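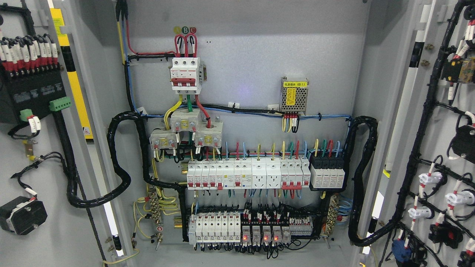

Jibrin Cabinet Fault Set
README, last touched 5/16/19

What you are getting

A folder of 465 controller log files from one palletizing cell at the Skimosow plant, plus the notes we took while trying to find out why the robot kept stopping with its arm over the conveyor and a carton in its gripper. The cell is called Jibrin. It has a perfectly good asset number, but people had been saying rude things to it for months and a name made that easier.

The logs start in October and end on the day we found the fault. There are 40 stops in them. Each was recorded by the robot controller as "external stop, source unknown," a message that takes up a full line and could have been left blank.

The short version of what went wrong

A relay in the control cabinet had a loose wire on its coil. When the wire lost contact, the relay dropped out, the controller lost its enable signal, and the robot stopped. That part is how it was designed and we have no complaints. The trouble was that the wire then made contact again, the relay pulled back in, and by the time anyone had the doors open all the evidence looked healthy.

The safety matter, which is the reason this set exists at all, is that on 2 of the 40 stops the cell restarted without anyone pressing reset. The reset was supposed to be latched. It had been, until a temporary jumper was fitted during commissioning and became permanent by the usual method. Nobody was inside the fence either time. Please don't read that as a safety feature.

Things we blamed first

The light curtain. Cleaned, realigned, replaced. Chinyere Shehu still has the old one on her desk and it works fine.

The Pruvton gripper. It was swapped for the spare, which stopped just as often.

The power supply. Elfriede Kuhlmann hung a recorder on the output for 3 weeks and got a very long, very flat line. It is included as supply_trace.csv for anyone who has trouble sleeping.

The night shift. They have received an apology.

How it was found

Cirilo Lozano tugged on wires. With the cabinet isolated and locked out, he went through the relay row and gave each conductor a gentle pull, and one of them came out in his fingers. The control wiring loops over and around the relays in a fairly dense black tangle, so a ferrule that isn't seated has plenty of friends to hide behind. Relay indicators are no help with this kind of fault either. They tell you about now, and we needed to know about twenty past four.

Files

logs/ holds one file per shift, comma separated, controller clock.
stops.csv lists every stop, with time, program line and whether a reset was recorded.
supply_trace.csv is described above, generously.
notes.txt has our notes in the order we wrote them, including the wrong ones.

Known problems with the data

The controller clock was not adjusted for daylight saving, so part of the set is an hour off from the handwritten notes. Halima Idahosa marked the affected rows in stops.csv with a 1 in the last column. That column has no header. It will not be getting one, as two scripts now depend on it.

Carton weights were logged as zero whenever the scale was busy. Treat a zero as missing. We do not ship weightless cartons.

Some operator comments were removed. The remaining ones have been spell-checked but not softened.

Please don't

Use this set to estimate how often relays fail. It is one cell and one badly seated wire. Don't use it to argue for automatic restart, either. Clandska's integration team has asked twice.

What changed afterward

The jumper is gone and the reset latches again. The coil wire has a new ferrule. A pull test on the relay row was added to the annual shutdown list, with a box for initials.

Questions and corrections go to Amarachi Effiong, who keeps the master copy. If you are writing about the missing column header, see the section on known problems.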